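Niskanen opens its block workshop in March

Shape sorting is getting a fresh look at Niskanen! The Lasemden workshop opens to families in March, with 23 sets of chunky, colourful blocks to stack, sort and swap – and a big wooden board to play on. 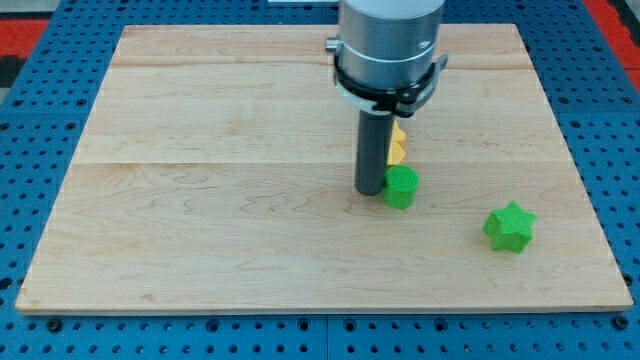
A green cylinder and a green star-shaped block on the light wooden board.

Stars have been the early favourite, and we can't wait to see what children build with them. Sessions last an hour, entry is free and under-5s are very welcome – just bring a grown-up.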